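Re: Movus open day, anyone else go?

I was there Thursday, and I did get to stand in front of the toy kitchen.

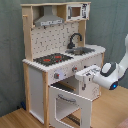
Clementina Marinho wrote:
> Went to the morning session and came away impressed. They told us the arm
> has 1000 practice runs behind it, 285 of them on the oven door alone. I think
> we should ask Movus to come and do a demo for us in August.

Clementina, I'd hold off on inviting anybody. A thousand runs is a lot of practice, but what share of them worked? I asked twice and got "it's improving." The arm I watched made 3 tries at the oven door in my session, and one of those ended with a guy from Movus stepping in. Maybe yours went better.

Also, it's one kitchen. Same backdrop, same floor, same spot. I asked if they'd move the thing a foot to the left and they said the schedule was tight. My own stove has 400 degrees behind the door and a dish towel in the way.

If they do come, I want to pick where the kitchen goes, and I want to see the failures counted out loud. Does anyone have the handout? I left mine on the bus.

Musa Fashola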